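# Keep the planner boring

11/10/25

I have worked on manipulation software for long enough to have changed my mind twice about planning, and I would like to write down the second change before there is a third.

In our group at Trindville we had a planner called Zein. It took the state of the desk, searched over possible grasps and gave back a path. When a path failed, we could open the log and read why. Then we began to train policies from people doing the tasks with hand-held grippers, and in one season Zein became the old thing that only I still opened. The new policy was smoother and it reached into places where Zein refused to go. I was glad to be wrong.

What changed my mind again was the error reports. With Zein, a report had a line number. With the policy, a report said "hesitates near the bottle", and the usual answer was to record 30 more demonstrations and train again. Sometimes the hesitation left. Sometimes it moved to another object.
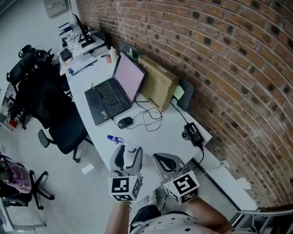
A desk is a hard place for both methods. Thin cables have no good model, and a collision checker which treats each one as a solid body will find no path at all. A learned policy does not know that it should be afraid of a cable, so it must learn this from hands that were careful. If the tracking of the markers slips for a few frames, the careful hand is recorded as a careless one, and the policy believes it.

So my opinion is that most of our effort should go to the tools in between. At Gandbridge they replay each demonstration through a plain kinematic check before training, and throw out whatever no arm could follow. We copied this in December. From our first 200 recordings it rejected more than 20, and I had watched several of these myself and called them fine.

I do not ask to bring the old planner back in charge. I ask that it stays in the loop as a reader of data — slow, strict and easy to argue with. My colleagues at Onthorpe say that a larger model will make such checks unnecessary. Perhaps it will, but I would still want to see the log.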